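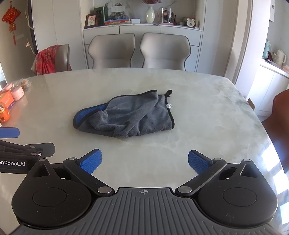
Estusen Course in Domestic Care
Unit 6: The microfibre towel and the dining table
Handout, revised 2025-05-30
Teacher: Rohani Santoso

What to read before the lesson

Please read the pages on cloths in your course book once more, and your own notes from Unit 5 about stone and glass. In Unit 5 we spoke mainly about the product and not much about the cloth. In this unit the cloth is the subject. We stay in the dining room for the whole lesson, and the kitchen comes later.

1. The parts of a towel

Many students arrive with the idea that a cleaning towel is one piece of material with two sides. Most of the larger microfibre towels have some further parts, and you should be able to name them when you write your room report.

Body. The main surface, usually in one colour.
Panel or coloured edge. Some towels have a strip or a part in a second colour. In our course we use this part as a mark for direction, as explained in section 3.
Piping. The narrow border which is sewn around the outside. It is firmer than the body and it can catch small crumbs, so shake it over the sink or outdoors, never over the floor you have just swept.
Hanging loop. Normally at one corner. Always find the loop first.
Tag. Small, sewn into the edge. If the tag is stiff, keep it away from polished surfaces.

The weight of a towel is given in grams per square metre. The towels in our cupboard are 240, a medium weight which is suitable for a table. For windows we take a thinner one.

2. Looking at the table

Before anything is touched, look at the table from the short side and then from the long side. On a glossy stone top the light from the window shows you dry marks which you cannot see from directly above. Veining can also hide a mark. When you are not sure, pass a clean finger over the place — a stain from tea is flat, and dried sugar you can feel.

Next, decide what stays on the table. In a family home there is nearly always one end where things live: a tin, a box, a bag of snacks, a little figure which belongs to a child. Do not treat this end as rubbish. We use the following order of work.

Leave the things at their end and clean the free part of the table.
Move the things one by one to the clean part, heavy ones first.
Wipe the end which has become free.
Put every thing back in its own place, with its front to the same side as before.
Check that bags are closed. An open bag of snacks is reported, not thrown away.

Darmawan Rondonuwu, who taught this unit before me, asked his students to make a small pencil drawing of the busy end before they moved anything. I still recommend it for the first weeks. It does not need to be a beautiful drawing.

3. Opening and folding the towel

A towel which has been dropped on the table in a heap has its loop, tag and coloured part in any position. You must open it before you can fold it, and the beginners' mistake is to pull at the nearest bit of cloth. This makes the heap tighter.
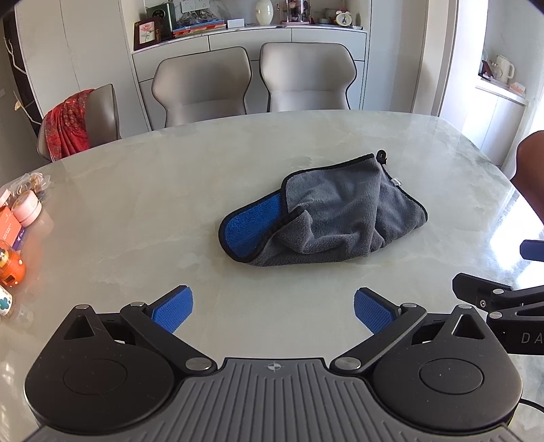
Fig. 1. Crumpled grey towel with its blue panel folded out on the left. The loop is at the top corner.

Find the loop and hold that corner with one hand. With the other hand follow the piping until you come to the next corner. Lift both corners together, let the towel hang for a moment, and lay it down away from you so that it lies flat. Smooth it from the middle to the outside with the flat hand.

Now fold it in half, edge to edge, and in half again. You have a pad with several clean faces. The coloured part should finish on the outside, at your left hand (right hand if you are left-handed). When you turn the pad to a new face you will then always know which faces are already used. If the towel has no coloured part, use the tag as the mark.

In the April group the average time for opening and folding was 17 seconds. Speed is not marked, so please do not hurry for the assessment.

4. Wiping

Use the pad slightly damp for the first passage and a second, dry towel for the finish. Work in straight lines which overlap a little. On a rounded or oval table the last line follows the border of the table, and you walk with it. Do not stretch over the chairs; pull them out and push them back afterwards.

If a chair is covered with a loose cloth, take the cloth off by its two upper corners and lay it over your arm. Upholstered chairs should not receive drops from a wet towel — light grey fabric shows water rings for a long time.

For stone we use only Vavex, the neutral one, in the dilution from Unit 5. Nothing with vinegar or lemon.

5. After the work

Rinse the towel in warm water without softener and hang it by the loop. Do not leave it on the table, also not for five minutes. A damp towel on stone can leave a dull shadow. In the machine, wash the towels separately from cotton.

6. Exercise for pairs

One student puts the towel in a heap on the table, the other opens and folds it as in section 3. Change after six turns. After this, do the same with the eyes closed, using only the loop and the piping to find your way. Write down in two or three sentences which corner you lost and how you found it again.

Bring your written answer to the next lesson, with your name and group on the top. The pass mark for the written part of the whole course is 92 points, and this exercise counts for four of them. Students who missed Unit 5 should ask me for the dilution table.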